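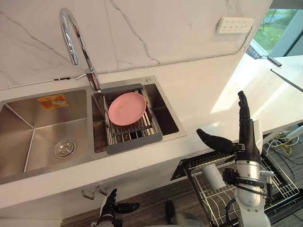

The sink on day two, sticker still on

Thread: New double sink, rack over the small side, where do you dry the big things?

bastien_a
14/05/2020
Hello all. We have now the new sink in the kitchen, stainless steel, two basins, the left one is bigger. Before, we had one large basin and a plastic rack on the counter for 18 years. My wife wanted the counter free, so we bought the rack that lies over the small basin, gray, with metal rods. For one plate it is very good. For the dinner of four persons I am less sure.

My questions:
1. Do you leave the rack always over the small basin, or do you take it away when you don't dry?
2. Where do you put the big pots?
3. The orange sticker on the back wall of the left basin. It does not want to come off. I tried with a fingernail and got one corner, then I stopped.
Thank you in advance.
Bastien Arnaud

MoniqueAub
Nice marble! For the sticker, warm it with the hair dryer for a minute and pull slowly from the corner. If some glue stays, cooking oil on a paper towel, wait a little, then dish soap. Please no scraper, you will see the scratch every day afterwards.

terkmont49
I must disagree about the small basin. If the rack covers it all the time, you paid for two basins and you have one. I had the same arrangement in my last house and after one month the rack was living in the cupboard. Now I wash in the left, rinse in the right, and put everything on a towel.

leilani_h
A towel on the counter is exactly what he wants to avoid, no? We have the rack over the small side since April and I rinse the plates directly on it. The water falls into the basin and there is nothing to wipe. The pots I dry by hand immediately. It takes three minutes and they go back in the drawer.

terkmont49
For you two maybe. We are six at the table and I am not drying six of everything by hand.

leilani_h
We are five, but okay :)

BBesnard
Question for Bastien, does the spout turn easily to both sides? In your picture it points to the right basin, where the rack is. I had a tall gooseneck like this and from this height the water jumped up from the plates and onto the wall. With marble I would be careful. Mine has marks behind the faucet now and they don't go away with any product. Ask if yours was sealed.

bastien_a
It turns well, yes. Splashing, a little, if I open the handle fully. About the sealing I will ask the man from Birerby who did the wall. He told me many things that day and I didn't write them down.

BBesnard
Ask him also which sealer, and how often to do it again. And no vinegar on marble! I say it because everybody uses vinegar for the limescale on the faucet, and then it drips.

boyer_b
What is the round metal cap on the right of the faucet? Is it a soap dispenser or only a cover for the hole? I have an empty hole in mine and I search for something that looks decent.

bastien_a
I will look at the papers and tell you. I have not touched it yet.

MoniqueAub
@boyer_b the covers are sold alone, in chrome or brushed. Measure the hole first. I ordered without measuring and mine moves around when I clean.

terkmont49
Back to the pots. If you insist on the rack, put the big pot upside down in the left basin on a folded cloth, and leave it there for the night. It does not look beautiful but the counter is free and the plates have their place.

leilani_h
This I can accept. But then where do you wash the glass from the evening?

terkmont49
In the morning.

bastien_a
Thank you to all. The hair dryer worked, the sticker came off in one piece, and the oil took the rest. For the rack we will try Leilani's way for the plates and the pot in the left basin when we have guests. My wife says she will decide after the summer.

boyer_b
And the cap?

bastien_a
Sorry, I forgot. I look tonight.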